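The long pull of blue
In Ollbridge, two women with a shed full of pigment are changing the way a town thinks about its front doors
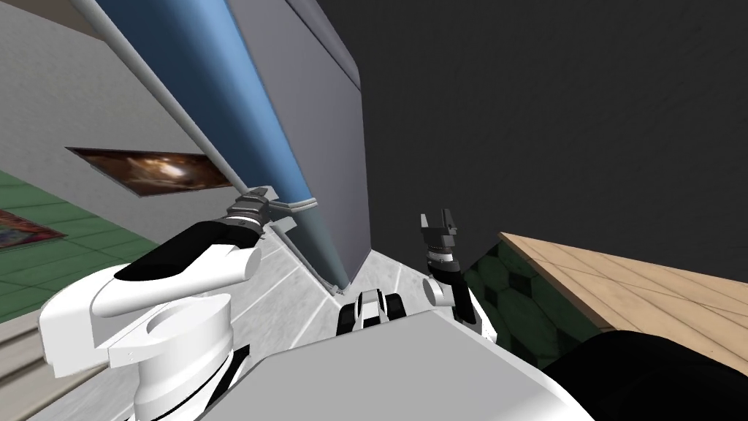 Blue is the colour most of us say we like best, and the one we are most nervous of putting on a wall. We wear it every day, we paint it on boats and then we go home and choose oatmeal. I have done it myself in three different houses. What puts people off, I think, is how strongly it behaves once it has some height to it. Set it beside white, black and dark grey, like the tall blue column here with white, black and dark grey parts close by, and it takes over without having to be very bright at all. The greys step back. A small pot of the same stuff on a kitchen table tells you next to nothing about that, and this is why so many tester pots end up at the back of a cupboard with a skin on top.

Orysia Demchenko has a lot of sympathy for the oatmeal people. "They are not boring," she told me, stirring something the colour of a wet slate roof. "They had one bad bathroom in 1990-something and they never got over it." She and her business partner, Halyna Levchenko, make paint at the end of a lane in Zinthorpe, a village just outside Ollbridge, in a long brick building that used to store seed potatoes and still smells faintly of them when it rains. Their firm is called Andrade, after the street where they shared a flat as students, and they make nothing except blue.

I should say that I went there expecting to find this a bit silly. Only blue? By lunchtime I was standing in the yard holding two squares of card up to the sky, arguing loudly that one of them was really a green. I have rarely enjoyed a morning more.

The thing to understand about blue paint is that for most of history you couldn't have it. Earth gives you reds, browns and yellows almost for nothing: you dig them up, wash them, grind them and put them in oil or lime. Blue is much meaner. There was ultramarine, ground from lapis lazuli carried a very long way over mountains, and so expensive that painters' contracts sometimes set out how much of it should go on the Virgin's robe. There was azurite, which is a copper mineral and can drift towards green as it ages. There was woad for cloth, and later indigo, and both of those turned up in paint too, though indigo in particular fades in strong light. Smalt was made from ground blue glass and looked wonderful when fresh, and in oil it very often went a sad grey-brown. Galleries are full of skies that started life a good deal more cheerful than they look now.

Then, early in the eighteenth century, a colour maker in Berlin who was trying to make a red got a deep, inky blue by accident, and the whole thing changed. Prussian blue was strong, it was fairly cheap and you could make it in quantity. It turned up on canvases, on carriages, on printed paper and, in time, on the woodwork of quite ordinary houses. A hundred years later came a way of making ultramarine in a furnace, and suddenly a colour once fit for altarpieces was being sold in little bags to make the washing look whiter. My grandmother had some under her sink. I used to be allowed to hold it, and I can still remember the shock of how blue it was, this tiny lump of it, next to the scouring pads.

Halyna, who trained as a chemist and does the weighing, loves this part of the story so much that she has painted a timeline of it along the back wall of the building, each stretch done in the pigment it refers to (apart from the lapis, where she ran to a strip the width of a ruler and then stopped on grounds of cost). It is a marvellous thing to walk along. You begin in a chalky, rather greenish gloom, pass through a patch of smalt like thin milk, hit Prussian blue with a thump, and come out at the far end among cobalt and phthalo, which is so fierce that she had to thin it down with a great deal of white before it would sit politely beside the others.

The recipes live in a card index. There are 1331 cards in it at the moment, each with a thumb-sized dab in the corner and the quantities written in pencil, and most of them have never been sold to anybody. Many are failures. Some are the same colour made again on a different day with a different sack of chalk. One drawer is all attempts to match a particular enamel jug. Of the whole lot, only 6 are in the current range, and the pair of them spent most of a winter getting it down to that.

"People asked for more," Orysia said. "Always more. And then they stood in front of the shelf and went away again with nothing."

The best known of the range, and the reason I had heard of them in the first place, is a colour called Clornomo. The name means nothing in any language. It came from a misread label — Halyna's handwriting, a splash of water, a printer doing its best over the phone — and by the time anyone noticed, there were two boxes of tins with it on. The colour itself is hard to describe, though I'll have a go. In the shade it is close to navy, with a touch of something warm in it, like the inside of a mussel shell. In the sun it opens up and becomes much friendlier. At dusk, for ten minutes or so, it seems brighter than anything near it, which is a trick blues can play because of the way our eyes change over as the light goes. Reds sink early and blues hang on. If you have ever noticed the delphiniums still showing in a garden after the roses have turned black, you have seen the same thing.

You can now see that effect along most of Tanner's Row in Ollbridge. It began with one door, which belonged to a retired bus driver who wanted something "a bit less beige before I die". His neighbour liked it and asked for the same, then lost her nerve and had it mixed a shade lighter. The house opposite went darker. Within a couple of summers the whole row had gone, with the exception of number nineteen, which is yellow and looks fantastic, and I hope they never give in.

I walked up there at six in the evening with Orysia, who goes fairly often and pretends it's on the way to somewhere. What I loved was how different the doors were. The same tin had been used on several, but one was gloss and one was flat, one had a porch and one faced straight west. One had been put over old red and not given enough undercoat, and there was a plummy warmth in it that she has been trying to reproduce in the workshop ever since. People came out to talk. A man told us at some length about his letterbox. A girl on a scooter wanted to know whether you could get it for bikes.

There is some good practical sense to be had from all this, if you're thinking of having a go. Paint a big piece of board, much bigger than seems reasonable, and carry it about. Stand it up. Lay it on its side as well if it's meant for a skirting board or the bottom half of a wall, and look at it from where you'll be sitting. North light in this country is cool already and will make a clean blue feel like a swimming bath, so for those rooms both women would steer you towards one with a bit of black and a bit of red earth in it. Ceilings look darker than walls painted from the same tin. Electric bulbs vary hugely, and the cheap warm ones can turn a grey-blue into porridge. Pale blues look paler still outdoors, so go two steps deeper than you want for a shed or a gate. And white next to blue is often too much: a slightly dirty white, the sort you would reject on its own, sits far better.

They also both told me, separately, to spend money on the brush.

My own weakness is for the old limewash blues, the ones you see on farm buildings in warmer places, where the colour has gone on year after year in thin coats and never twice the same. They have a softness that no tin of emulsion has ever managed for me. Andrade will mix a limewash if you ask nicely and collect it yourself, and Halyna let me try a bit on the yard wall. It goes on like dirty water. You stand there thinking you have been had. Then it begins to dry from the edges and the colour comes up through it, cloudy and alive, brighter in one brick than the next, and I'm afraid I shouted. The cat left.

Each September they open the building for a weekend and let people make their own. You get a slab of glass, a heavy glass muller, which is a sort of flat-bottomed pestle, a spoonful of pigment and some linseed oil, and you push it round in figures of eight until your shoulders ache. Last time about 200 people came through. The children were better at it than the adults, being less worried about their sleeves, and a good few went home with a jam jar of something they had mixed and named themselves. The names are pinned up by the door. I copied down Angry Whale, Nan's Car and Blue But Worse.

I came away with a board of my own, painted in Clornomo, wrapped in newspaper and still tacky at one corner. It has been round my house for a fortnight now. It has stood behind the sofa and on the stairs and, for most of last Friday, in the bath. I've looked at it over breakfast and by torchlight. My husband has started moving it to places he thinks I haven't tried, and yesterday I found it in the porch, propped against the inside of our perfectly sensible oatmeal front door, with the sun just getting to it through the glass. I rang Zinthorpe and ordered two tins.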